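Can a machine clear up a bedroom yet?

tidyhand
I help run a small workshop and I also look after my dad's house, so I keep asking the same thing in both places: is there a machine that will pick up after people? I don't mean vacuuming. I mean the mug left upstairs. Simulation is where most of the work seems to be going, so I've been looking at that. Four views from the same simulated bedroom job in this thread, starting with the gripper's end of it.
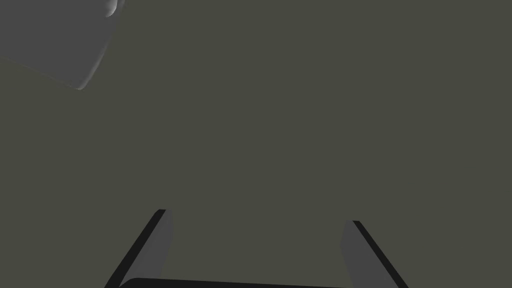 Gripper open, nothing in it.

lathe_and_kettle
We've had arms at Nurmont for years and they are very good at one part in one fixture. Move the fixture by the width of a thumb and you get a fault light. A bedroom is all thumb widths. I'd say no, and I'd say no again next year.

Oona Salminen
I disagree with lathe_and_kettle. Fixtures are how we did it when the arm couldn't see.

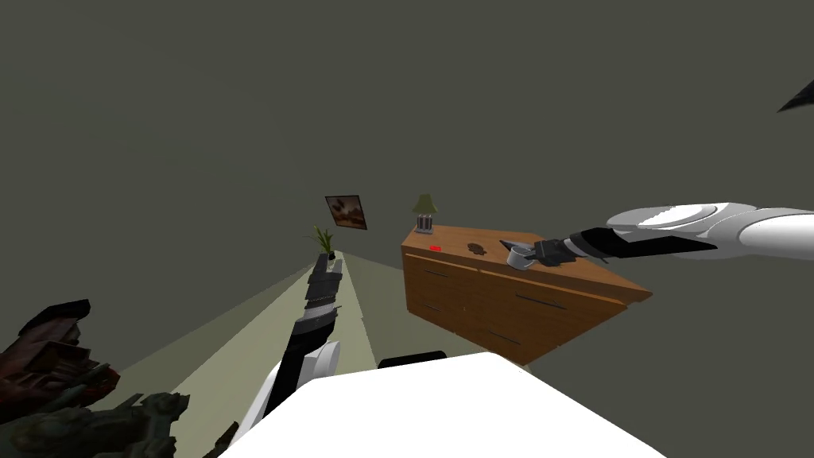
My mother's dressing table is the thing I'd judge any of these by. She has trays, a clock, her tablets, and a cup of tea going cold at the back. The one in the simulation is a fair stand-in, with a lamp at the back corner and a white mug near the front edge with the gripper right beside it. If an arm can get the mug and leave the lamp standing, that is a chore done as far as I'm concerned. It needn't be quick.

lathe_and_kettle
It's a simulated mug. It has no tea in it and nobody's mother will shout if it goes on the carpet.

bulby_road
Bulby, 7/14/25

I'm between the two of you. I pack orders for Cordeiro and we tried a picking arm on the returns bench last August. Boxes, fine. Anything with a handle, poor. It would take a mug by the rim, swing it round and knock the next one over. We gave it over 30 sorts of item and ended up letting it do 4 of them. The rest went back to people. It wasn't a waste of money, but it didn't save a wage either.
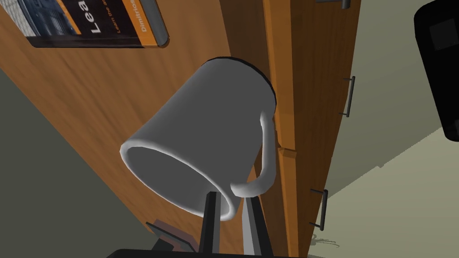 tidyhand
Did it know when it had dropped something? That would matter more to me than the grip.

bulby_road
Sometimes. It weighed the tote afterwards, so it knew if a heavy thing was missing. With light things it carried on as if all was well.

Oona Salminen
Was that the Lerero one? They changed the fingers after the first batch. The newer ones have a softer pad and you can set the closing force per item.

bulby_road
Yes, the old fingers. I haven't tried the new ones and I doubt we'll be asked to.

lathe_and_kettle
Setting the force per item is my point though. Who does the setting in a house? At work we have a technician. My kitchen has a 1925 dresser with drawers that stick in wet weather, and you have to lift and pull together. I can't picture writing that down for a machine.

Oona Salminen
You wouldn't write it down. It would try the drawer, feel it stick and try something else. I'm not saying you can buy that today.

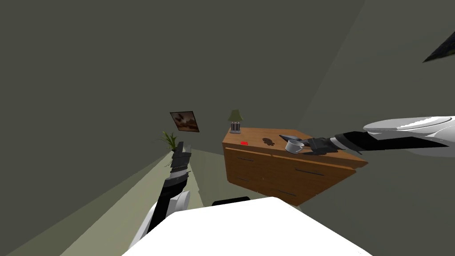 What I am saying is that a practice room lets it have 1000 goes at the same mug without breaking one, and you can't do that in a kitchen. Some of it will carry over and some won't. Friction is the bit I'd worry about, and wet crockery.

lathe_and_kettle
Then we agree on "not yet". I only object to people saying it's nearly here.

tidyhand
Thanks all. I'll leave it for Dad's place and carry on fetching the cups myself. For the workshop I might ask about a trial on the offcuts bin, as everything in there is already scrap. bulby_road, how long was your trial, and did they charge for setting it up?

bulby_road
Six weeks. Set-up was included but the extra guarding wasn't, so ask about that first.

14 comments | 3 shares
Contact the moderators | Copyright the forum and its members | Back to top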